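第四讲 分类体系的设计与一致性检验

主讲:Ruby-Lee Treloar
辅导:Marama Doolan
先修内容:第二讲(记录单位)、第三讲(字段与取值)

4.1 本讲范围

前两讲处理的是“记什么”和“记在哪个字段里”,本讲处理取值的组织方式。内容依次为:类与特征、单轴分类、分面分类、编码规则、边界个案的处理、编码一致性的计算。自动聚类不在本讲范围内,相关内容见选修部分。

术语说明。“分类体系”指一组类目及其归类规则;“归类”指把一个记录单位放入某一类目的动作;“编码”在本讲义中有两个用法,一是给类目分配代号,二是编码员对记录单位作归类判断。上下文可能混淆时,前者写作“代号编制”,后者写作“人工编码”。部分教材把两者都称为标引,阅读时请自行对应。

4.2 类与特征

类由特征定义。特征是记录单位的某一可判定属性,例如颜色、材质、尺寸、用途、来源。用于划分类目的特征称为划分标准。一次划分只使用一个划分标准,是单轴分类的基本要求。违反这一要求的体系称为混合划分,典型写法如下:

文具
 红色文具
 书写工具
 儿童用品
 塑料制品

四个类目分别依据颜色、功能、使用者和材质。一支给儿童用的红色蜡笔可以同时进入其中三类,而归类规则没有给出优先次序。此时两名编码员即使对物品本身的认识完全相同,也会给出不同的归类结果。 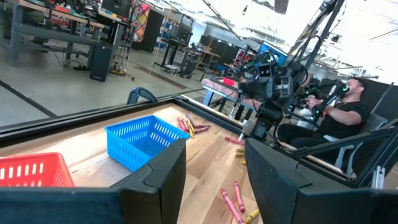
图1 红、蓝两色塑料筐与蓝筐旁散放的蜡笔

划分标准的选择取决于检索目的。同一批物品,供货方按材质分,使用方按功能分,陈列方按颜色分,三种结果都可以成立。评价一个分类体系之前,应先写明它服务于哪一类查询。没有写明查询目的的体系,其优劣无从讨论。

划分标准须满足以下条件:

(1)可判定。编码员凭记录单位本身或规定的附加资料即可作出判断。“重要”“常用”一类特征如无操作定义,不可判定。
(2)稳定。特征值在记录的有效期内不变。以“当前存放位置”作为划分标准的体系,每次移动物品都要重新归类,位置信息应放入独立字段。
(3)有区分力。若绝大多数记录单位在该特征上取同一值,则划分后类目大小悬殊,对检索帮助有限。

第(3)项有例外。安全检查、缺陷登记等场合关心的就是罕见取值,类目悬殊属于正常情况,但会影响一致性系数的解释,见4.7节。

4.3 单轴分类的两项检验

互斥性:任一记录单位至多属于一个类目。
穷尽性:任一记录单位至少属于一个类目。

两项合起来,等于要求归类是一个从记录单位到类目的函数。设记录单位集合为U,类目为C1至Cn,则任意两个不同类目的交集为空,所有类目的并集等于U。

穷尽性通常靠“其他”类保证。“其他”类的使用须有监控。本课程采用的规则是:“其他”类所占比例达到全部记录的10%时,停止编码并检查其内容,确认是否存在应单列的类目。该阈值是本课程的约定,各项目可自行调整,但须在编码手册中写明,并且在编码开始前写明。

“其他”与“不详”必须分开。“其他”表示特征值已知,且不在所列类目之内;“不详”表示特征值未知。二者合并后无法恢复。Flarkton资料库早期的登记表只设一个“其他/不详”选项,后来整理时只能逐件调阅原始卡片,凡卡片已经遗失的记录,一律改记为“不详”,其中原本属于“其他”的部分就此无法辨认。

还有第三种情况,即“不适用”。例如对无盖容器填写“盖的颜色”。“不适用”说明该字段对这一记录单位没有意义,应由字段依赖规则自动给出,不宜交给编码员选择。

4.4 层级

层级分类是单轴分类的逐级应用。每一级可以更换划分标准,同一父类之下的划分标准必须一致。不同父类之下可以不同,但应说明理由。

层级深度与每级宽度之间存在取舍。深度大时,编码员每次面对的选项少,判断次数多,上级判断出错会使后续判断全部落空。宽度大时,判断次数少,单次判断的难度上升。练习体系以Joubert练习集为对象,限定最大深度为4级,每级直接下位类不超过9个,这样每一级都可以用一位数字表示,零留给“不详”。

层级体系中常见的错误:

(a)独子类。某父类只有一个子类,这一级没有提供信息。除非为后续扩展预留,否则应合并。
(b)跨级并列。上位类与下位类出现在同一级,如“容器、筐、盒”。
(c)交叉继承。一个子类同时需要两个父类。出现这种情况通常说明该体系应改为分面结构。
(d)同名异类。两个父类下均有“大”“中”“小”,而各自的尺寸界线不同。代号可以区分二者,脱离代号的文字标签则不能。导出数据时须输出完整路径。

4.5 分面分类

分面分类把若干互相独立的划分标准并列使用,每个标准构成一个分面。记录单位在每个分面上各取一个值,其类目由各分面取值组合而成。

以收纳容器为例,可设四个分面:

F1 主色:红、橙、黄、蓝、紫、黑、白、其他、不详
F2 壁面:密闭、开孔、不详
F3 盛放状态:空、非空、不详
F4 相对尺寸:小、中、大、不详

与层级结构比较,分面结构在增加取值时只改动一个分面,不需要在每个父类下重复添加。查询时可以任意组合,也可以只限定其中一个分面。代价是会产生大量没有实例的组合,以及对分面独立性的要求。

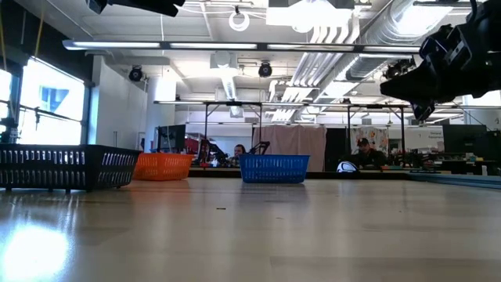 独立性有两层含义。逻辑独立指任一分面的取值不限制另一分面的可选取值;统计独立指各分面取值在实际数据中不相关。分面结构只要求前者。若供货方生产的大号容器恰好都是同一颜色,尺寸与颜色在数据中高度相关,但逻辑上仍可分开,两个分面都应保留。相反,若“盖的颜色”依赖于“有无盖”,则二者逻辑上不独立,应写成带条件的字段。

F3与其余三个分面性质不同。主色、壁面、尺寸属于物品的固有特征,盛放状态属于观察时刻的状态。按4.2节的稳定性要求,F3不应参与构成物品的永久代号,只能记入观察记录。设计表格时应把固有特征放在物品表,把状态放在观察表,两表以物品编号关联。学生作业中这一处失分较多,批改时将单独计分。

F4的问题在于“相对”。相对尺寸须有参照集合:在同一批物品内比较,还是与固定标准比较?前者随批次变动,不能跨批次汇总。能够测量时,应记录测量值并由程序换算为等级。只能目测时,字段名中须保留“相对”二字,并附批次编号。

颜色分面看似简单,人工编码时分歧并不少。主要来源有三:色名的边界因人而异,例如橙与红、黄与金;照明条件改变观感;多色物品的主色缺乏定义。对应的做法是提供实物或印刷色卡、规定观察时的照明、把主色定义为占外表面积最大的颜色。未规定照明的项目,在比较不同批次的颜色记录时应注明这一限制。

4.6 代号编制

代号的职能是唯一标识类目,并在需要时支持排序。代号分为两类。

表意代号:代号结构反映类目位置,如3.2.1表示第三大类下第二中类的第一小类。便于人工核对,类目移动时代号随之改变。
不表意代号:流水号,与位置无关。类目移动时保持不变,须查表才能理解。

长期维护的体系宜以不表意代号作为主键,另设一个可变动的表意代号供显示使用。Banetov登记系统原先只有表意代号,一次类目调整之后,旧报告中引用的代号指向了别的类目,且没有版本标记可供追溯。教训有两条:停用的代号不得重新分配;每次修订都须保留新旧对照表。

代号编制规则:

规则一 长度固定。不定长代号在按文本排序时会得到错误次序。
规则二 避免易混字符。字母O与数字0、字母I与数字1不同时使用。
规则三 人工抄录的代号应附校验位。
规则四 代号中不含状态信息。
规则五 停用代号保留在表内,状态标为“停用”,并注明替代代号。

规则三的简单实现:将各位数字依次乘以权重后求和,取模10,所得余数作为校验位。权重应选与10互质的数,即1、3、7、9,这样单个数字抄错时必能检出。相邻两位互换的检出能力取决于两个权重之差。权重交替取1和3时,差为2,凡两位数字相差5的互换均不能检出。请自行验证数字对1与6。

4.7 人工编码的一致性

编码手册写好之后,应由至少两名编码员对同一样本独立编码,再计算一致程度。独立的含义是:编码期间不讨论具体个案,不查看对方的结果。讨论后再编码得到的一致率没有检验意义,只能用作培训记录。

最简单的指标是一致率,记为Po,即双方归入同一类目的记录数除以样本总数。一致率没有扣除偶然一致的部分。常用的修正指标为kappa系数:

kappa =(Po - Pe)/(1 - Pe)

其中Pe为按双方各自的边际分布计算的期望一致率。

算例一。样本100件,类目为A、B两类。双方均判A者45件,均判B者45件,甲判A而乙判B者5件,甲判B而乙判A者5件。
Po = 0.90
Pe = 0.50×0.50 + 0.50×0.50 = 0.50
kappa = 0.40/0.50 = 0.80

算例二。样本仍为100件。双方均判A者85件,均判B者5件,其余两格各5件。
Po = 0.90
Pe = 0.90×0.90 + 0.10×0.10 = 0.82
kappa = 0.08/0.18 = 0.44

两例的一致率相同,系数相差很大。差别来自边际分布。算例二中A类占绝大多数,编码员即使随意判断,也会有很高的期望一致率。报告结果时应同时给出Po、kappa和完整的交叉表,仅给出其中一个数值,读者无法判断分歧出在哪里。

kappa的等级划分(“良好”“中等”等)在不同文献中界线不一,本课程作业中不使用这类评语,只报告数值和交叉表。

对有序类目(如相对尺寸),“小”与“大”之间的分歧比“小”与“中”之间更严重,可采用加权kappa。权重方案须事先确定。看过结果之后再选择权重,所得系数不予承认。

4.8 分歧的处理

分歧按来源分为以下几种,处理方式各不相同。

录入错误:判断正确而录入有误。改正数据,手册不变。
规则遗漏:手册没有覆盖该情况。补充规则,并对已编码部分重新检查。
规则歧义:手册有规定,但可作两种理解。改写规则并附判例。
特征不可判定:所依据的资料不足。记为“不详”,必要时重新取得资料。
真实的边界个案:规则清楚,资料充分,个案恰在界线上。由指定人员裁定,裁定结果收入判例表。

判例表的格式如下:个案编号、争议分面、双方取值、裁定取值、裁定依据、手册版本。依据一栏不得只写“经讨论决定”。Tundasov目录的判例表中有不少条目只有裁定结果,后续编码员遇到相近个案时无法类推,只得再次提交裁定。
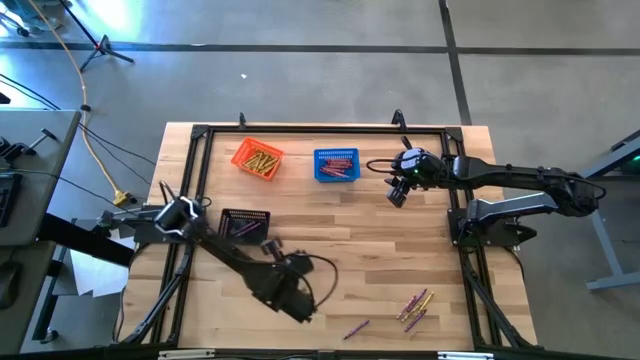 手册修订后,已完成的编码是否需要重做,取决于修订的性质。只增加说明而不改变任何归类结果的修订,不必重做,版本号末位加一。改变归类结果的修订,受影响的类目必须重做,版本号首位加一。无法确定影响范围时,按后一种情况处理。每条记录应带有编码时所用的手册版本号,混合版本的数据集在汇总前须逐条检查。

裁定人员不应同时担任编码员。人手不足时可以兼任,但其编码结果不进入一致性计算。

4.9 抽样检验的安排

一致性样本的抽取有两种做法。简单随机抽样便于推断总体一致程度,但罕见类目可能一件也抽不到。分层抽样保证每个类目有足够的记录,但计算总体指标时须按层加权。若检验目的在于发现规则漏洞,优先采用分层抽样,并适当增加“其他”和“不详”两类的比例。

试编码与正式检验应使用不同的样本。试编码样本中的个案已经讨论过,其中一部分会写进手册作为判例,再用于检验会使一致率偏高。

编码员疲劳也会造成系统性偏差。排列次序应随机化,两名编码员使用不同的次序。若同类物品连续出现,编码员容易沿用前一件的取值。

4.10 作业

作业一。从Joubert练习集中任选一组物品,写出检索目的,并据此设计一个单轴体系和一个分面体系。两个体系各附归类规则。说明哪些查询在前者中难以完成。

作业二。检查下列划分,指出违反的条件并改正:
办公容器:塑料筐、带盖盒、空筐、大号容器、借出的容器、其他/不详。

作业三。两人一组,对练习集中的100件记录独立编码,提交交叉表、Po、kappa及分歧分类表。组内在提交独立结果之前不得交流个案。

作业四。为作业一的分面体系编制代号,含校验位,并列出所用权重不能检出的相邻互换。

作业于Friday课前交至课程信箱,纸质与电子版均可,电子版的表格须另附纯文本。分歧分类表的空白格式由Marama Doolan在辅导课上发放。作业三缺少交叉表者退回重交,不另扣分。

下一讲内容为受控词表与同义词处理,请预先阅读4.5节中关于色名边界的部分,并带上本组的判例表。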